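## 4. Evaluation of the Stovard two-arm kit

The Stovard kit is sold by Dritstead as a bench package: two arms, two parallel grippers and a license for the Astero control software.
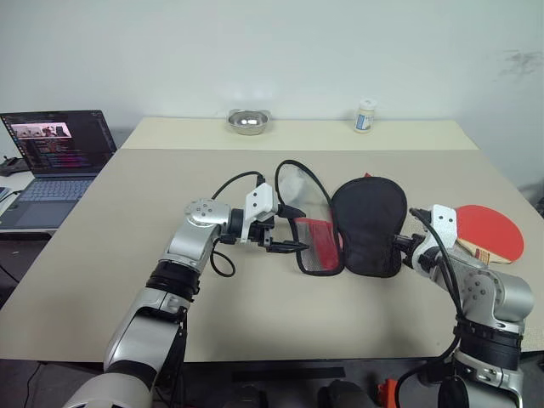
We tested the kit over 19 sessions, using household and sports goods in place of the foam blocks supplied with it. Setup followed the printed guide and took roughly 70 minutes, most of it spent on calibrating the arms to each other.

Tasks were split into single-arm and two-arm groups. The table tennis task (Fig. 4) belongs to the second group. One gripper holds the mesh paddle case and the other holds the black paddle cover, with both items standing upright side by side. Soft goods of this type are hard for the stock settings – the default grip force was chosen for rigid parts, and we lowered it before the first trial.

Each two-arm task was run 40 times. An operator stopped the run if an item left the table or if the arms came too close to each other. The second condition ended nine runs in total, all of them before the July software update. The same tasks were then repeated on the Makris kit with the same operator and time limit.

**Figure 4.** Two-arm handling of a table tennis set with the Stovard kit. Left gripper: mesh case. Right gripper: black cover. The paddle lies on the table behind the right gripper.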